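About Us

Kidcombe Steamed Buns began with a pot on a stove in Mirnholm and a grandmother who never wrote anything down. Ustyna Kravchuk learned to cook by standing at that grandmother's elbow, and when she moved to Bostside she brought along the habit of making far too many buns on a Sunday and then walking up and down the street until she had given them all away. One of the neighbors on that street was Matvii Ivanyshyn, who had spent years baking bread for other people and was ready for something a little gentler. They have been cooking together ever since.

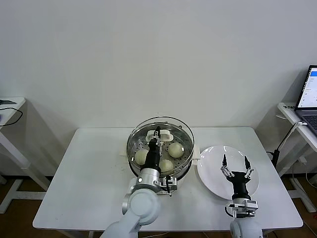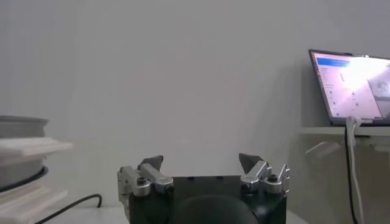
Steamed buns in the pot at our Bostside workroom, and a view toward the wall.

We are a small cooking school and a small bun kitchen, and on most days it is hard to say where one stops and the other starts. People come to us for a class and go home with a bag of buns for the freezer, or they stop in for a bag of buns and end up signing their sister up for a class. We like it that way. There are 8 places in each class, because that is how many people can hear Ustyna without her having to raise her voice, and she does not care to raise her voice.

What do we teach? Plain steamed buns, mostly, and we teach them slowly. The first hour goes to the dough — how it should feel under the heel of your hand, how long to leave it alone, and how to tell when the kitchen is warmer than you thought and everything is moving along faster than the recipe says. After that we shape, we let the buns rest, and we steam. Matvii likes to have people make a plain one before they try any filling at all, and there is usually some grumbling about this until the plain ones are eaten.

We are fond of a round steel pot with a perforated tray. Bamboo is lovely, and Ustyna still keeps her grandmother's basket on a shelf at home, but steel washes up easily and most of our students already own something close to it. Leave room between the buns, as they swell more than you expect. Keep the water below the tray. When the time is up, turn off the heat and wait a couple of minutes before you lift the lid, and have a plate ready close by so you aren't hunting for one with a hot bun in your hand (we have all done it).

Our first public class was on 5/7/19, with four students, one of whom had come to the wrong address and was looking for a sewing circle. She stayed, and she has been back 2 times since with her daughters. That first year we made 3,649 buns, a number we know only because Matvii kept a notebook by the stove. The notebook got wet in October of the next year and we have not kept one since, so please don't ask us for a newer figure!

These days we also send frozen buns to the Liew Street Market, where you will find them on Saturday mornings next to the eggs, and we cook for school fairs, birthdays and the occasional wedding. For the Bostside summer fair we make almost 1,000 over three long days, with a good deal of help from former students who know by now to bring their own aprons.

If you would like to join a class, or order for a party, or just ask why your buns came out wrinkled — it is usually the lid — please write to us through the contact page or stop by in the afternoon. Ustyna answers the messages herself, most often in the evening with a cup of tea, so give her a day or two. Beginners are very welcome, and so are children over ten if they bring a grown-up who is willing to knead.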